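About Joltex

Hi, and welcome! Joltex is a small shared workshop in Loltatville, and I'm the person who started it, writes this page and answers most of the email. We build robots, mostly tabletop ones, and we build them slowly, out of parts we can afford, in a room that used to store carpet. If you've got a half-finished arm in your garage and a patient family, you're our kind of people.

How we got going

It began in my own kitchen one February. I had a secondhand gearbox, a power supply that hummed and a plan to make an arm that could sort my late uncle's enormous button collection. The arm could not sort buttons. It could sweep them onto the floor with real enthusiasm, though, and I was hooked. I put a note up at the hardware store asking if anyone else was fooling around with this stuff, and people called! We met at my place until the kitchen table was permanently covered in motor brackets, then went looking for somewhere with better outlets.

The room we found is 900 square feet on Kanaan Street, up one flight, over the upholstery shop (park in back, the front spots are theirs until closing). It has 3 long benches, 2 soldering stations, a drill press with its own opinions about straight holes, and a wall of drawers that I relabel every winter. The heating is decent now. Bring a sweater anyway.

What we do all day

Everybody works on their own thing, and then there are the shared builds, which anyone can join. You don't need to know how to code, and you don't need to own tools. Plenty of members came in to cut brackets and got pulled into wiring, or the other way around. I came in as a wiring person and now I spend half my life fixing grippers, because fingers are hard. They're too weak or too wide or they pinch the one cable you forgot to tie down.

We buy a lot of our motors and extrusion through Prullimport, who put up with our tiny orders and let us return things we've measured wrong. If you're starting a build of your own, ask me before you order and I'll add your parts to the next box so you can save on shipping.

Membership is 80 dollars a month and that gets you a key, a shelf and a spot at the bench. Under-18s come with an adult. We also keep a bin of free scraps by the door, and you're welcome to dig through it even if you never join.

The two-arm table

Ask any of us what we're fussing over lately and you'll hear about the sorting table. It's my button idea again, grown up a bit, with trays at the back and little colored pieces to move around. Both arms bolt to the same aluminum rail along the front, which made lining them up so much easier than our first try with separate stands. The blue circuit-board walls were a group decision and I was outvoted, but I've come around, they're pretty great.
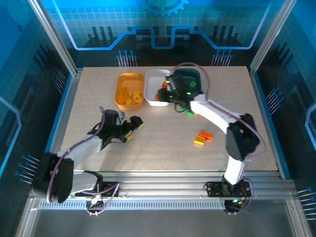
Photo: Joltex workshop, Loltatville

We went with small blocks in orange, yellow and green and trays along the back edge where both arms have work to do. Getting two arms to share one table is the fun part and also the part that eats whole evenings. The purple cable runs along the outside of the links, so you can get at it without taking anything apart (my one firm rule on shared builds!). Next on my list is neater wiring at the bases, and then I want to try some odder shapes.

Come by

Visitors are always fine. Ring the side bell, give it a minute, and somebody will come down and let you in. If you've got something broken, bring it along with whatever screws you still have. You can write to me through the contact form too, and I do read everything, though I'm slow when we're in the middle of a build.

Page last updated 23 November 2024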